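Allville workshop arm sorts solenoids from a single bin

01/03/2019

Members of the shared workshop in Allville have built a bench arm that picks small parts out of a plastic bin and sorts them by type. Azadeh Ghaffari designed the two-finger gripper and Manouchehr Sadeghi wrote the control software, which they have named Dillero.

Current work is on solenoids. The metal bodies are easy to grip, but the leads and connectors trail and can catch on other parts, so the arm approaches from above and lifts slowly. A small camera at the wrist supplies the only view of the bin.

The arm reaches 475 mm and has cost £1,060 in parts, excluding the bench. Each test run is 50 picks. A pick counts as failed if the gripper needs more than 2 attempts – dropped parts are logged separately.

The gripper drawings will be released in April, once the finger mounts have been revised. The software will follow when the calibration routine no longer has to be run by hand.

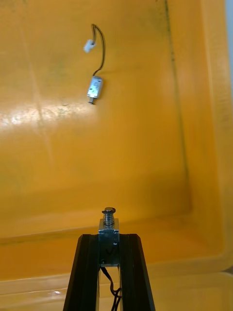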